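Niruvetti two-finger gripper and wrist camera kit: long-term review

Filed under: end effectors, bottle handling

We run a small sorting line for mixed plastic drinks bottles. The arm was already in place when the Niruvetti kit arrived in November, so this review deals only with the gripper, its fingers, the wrist camera and the controller that joins them. The integration was done by Fomham, who also supplied the mounting flange and the first set of parameters. Their work was tidy and I have no complaint about it.

Short version: a good gripper with a serious fault in how it decides that it is holding something. The fault can be worked around. I would not run the kit on the settings it comes with.

What is supplied

The box holds the gripper body, two pairs of tapered black fingers, the camera with its bracket, one cable for power and data, and a printed manual. The bracket puts the camera close in, so the finger tips are always in view at the bottom of the picture. This costs some field of view but makes it easy to check alignment by eye. The cable leaves the body at a right angle and needs a clip near the wrist joint, which is not supplied.

Mechanical fitting took a morning. Calibration is done from a web page served by the controller. The page is plain and quick. It forgets the tool offset if you press Save before Apply, and the manual has them in the wrong order.

Normal running

On single bottles with clear space on both sides the kit does well. Closing is smooth, the force setting can be repeated from day to day, and the fingers have not marked or chipped. Empty bottles are awkward things to grip. They are light, they roll, and the wall gives way under very little force, so a finger position that is right for a full bottle will crush an empty one. Niruvetti deals with this by watching motor current and finger travel together, and stopping when the current rises before the fingers reach the fully closed position. When both conditions are met the controller sets its "part held" output and the arm is free to move.

The fault

The output is set once, at the moment of closing, and is not checked again. If the bottle slips out on the lift, the output stays on. The arm carries on to the drop point, opens over the bin, and records a good pick.

We found this by comparing totals. On one Saturday shift the log showed 229 successful picks. The bin held 40 fewer bottles than that. There had been no alarm, no retry and no entry of any kind in the fault list.

A false count is a nuisance. The second effect is a safety matter. A bottle that is gripped off-centre at the shoulder can hold for the first part of the lift and come free once the arm is swinging. Ours were landing outside the guarded area, on the walkway. They weigh next to nothing, but a bottle underfoot is a fall hazard, and people were stepping inside the line to pick them up because the status lamp was green. We stopped the cell until the cause was understood.

Cause

There are two conditions that produce it. The first is a grip on the tapered part of a bottle. The fingers meet the plastic, the current rises, the output is set, and the shoulder then works its way out of the grip under load. The second is contact with a neighbouring bottle. If one finger pushes against something other than the target, the current rises in the same way and the controller cannot tell the difference. In the worst case it reports a part held when the fingers have closed on the edge of a cap.

Both are rare with bottles fed one at a time. They become common when bottles are presented in a heap. Spacing matters much more than lighting or label colour, and we saw the fault with clear, white and green bottles alike.

What we changed

The controller will report live finger position if asked, though this is left off as delivered. We now read it at 8 points along the lift and swing. If the fingers have closed further since the grip was made, the arm stops, lowers and opens. After 3 failed tries on the same target the cell halts with a red lamp and waits for a person.

We also moved the grip point down from the shoulder to the label area, and told the planner to leave a bottle alone when there is no room for both fingers. This lowers the rate of picking. It also means that a tight pile is sometimes left until the bottles round it have been cleared.

A Van der Merwe mesh guard now closes the gap on the walkway side. It should have been there from the start, and that omission was ours.

Support

Mivska, who sell the kit here, answered within the week and confirmed that the output behaves as designed. They sent a note on switching on the position report. They did not say whether the default would be changed. For a signal that is used to release arm motion, I think a single check at closing is wrong, and the manual ought to say in plain words that the output is not monitored.

Verdict

Build quality is good, the camera is adequate, and the calibration page needs one small repair. Recommended for separated parts. For mixed bottles in a heap, only with the position check in place and the guarding looked at again before the first run.

Wrist camera views, bottles on the work surface: 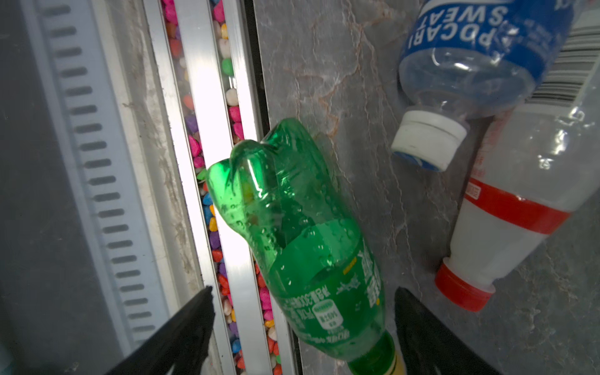
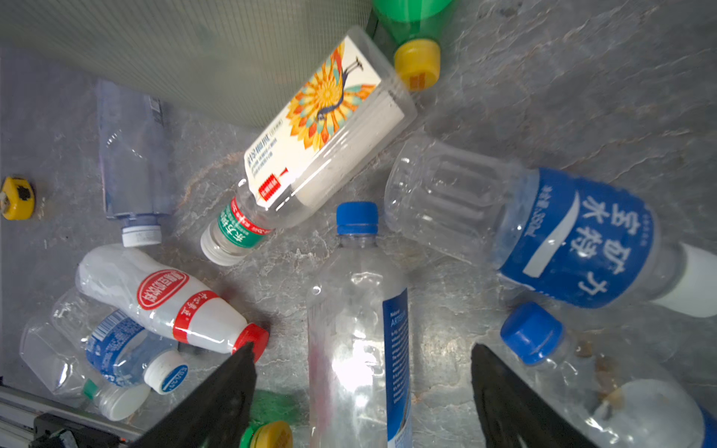

Comments (1)

Niruvetti_user_north: We had the same output fault on an older body, with jars. Reading finger position helped, but watch the delay. Over the web interface ours arrived too late to stop the swing, and we had to take it from the data line directly. Also worth checking what your cell does after an emergency stop. Ours came back up with "part held" still set from before the stop, and the arm went straight to the drop point with nothing in the fingers.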